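Home | Guides | Bench notes | Kit list | Contact

How I check a hand-held gripper before a recording session

I've been doing demonstration recordings with hand-held grippers for a while now, first for Gukent and these days mostly on the Prutilix work, and the thing I get asked about most is pads. When do you swap them? How worn is too worn? So I've finally written down the routine I use, which is mostly borrowed from Antigoni Pappas (she wrote our first house rules on a sheet of card that's still taped inside the kit cupboard) with a few bits of my own added after things went wrong.

None of this is an official standard. It's house practice. If your own project has a written procedure, follow that one first and pinch whatever you like from mine.

1. Start with the pads

Pick the gripper up and look at the inner faces, where the fingers meet. Then the corners, especially the upper tips, and then the lower edge. Those are the spots that go first on ours. I run a fingertip along each edge and if anything lifts, it gets written down.

Our rule has three grades. "Clean" means no fibres showing. "Frayed" means fibres or ragged edges but the padding still sits flat across the face, and you can carry on, as long as the log says so. "Out" means the padding shifts when you push it sideways with your thumb, and then you stop and change it. Always change both sides together! I once put one new pad opposite an old one and the grip was so lopsided that I binned 87 recordings from a single afternoon.

Don't trim loose threads with scissors halfway through a session. I know it's tempting. It changes how the pads look to the camera, and whoever sorts the recordings later will think you've swapped grippers. Trim before you start or leave it till the end.

2. Screws and inserts

Check that every screw that ought to be there is there, and that the threaded inserts in the arms haven't started to turn. Hold the arm still and give the finger a gentle wiggle. A bit of flex is fine, a click isn't. Gwilym Eynon does this one with his eyes shut, says he feels it better, and I've started doing the same.

3. Open and close it, slowly

Do it a few times with nothing between the fingers. Both sides should arrive together. If one lags, look at the linkage before you blame the pads.

4. Sort out the table

Wipe it down and pick off stray threads, then put your objects out. I like a spread of shapes and finishes: something shiny, something soft, something with a rim. Shiny things are worth having precisely because they're awkward, so don't leave them out to make life easier. Keep bare table between your starting position and the first object, so each recording begins with the fingers open and clear.

If you're using personal bits and bobs, ask first, and keep anything with a name or address on it well away. We had to go back through 2,370 clips at Clokia looking for one envelope. Never again.

5. Write it down before you record

Pad grade, left and right. Who's holding the gripper. What's on the table. It takes 51 seconds (yes, I timed it, Gwilym was complaining) and you'll be glad of it when somebody asks you in May what was going on one Sunday evening.

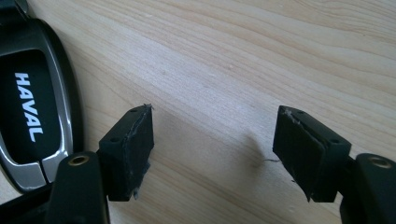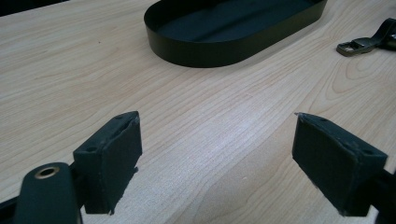

Fingers open over bare table, both pairs of pads graded "frayed"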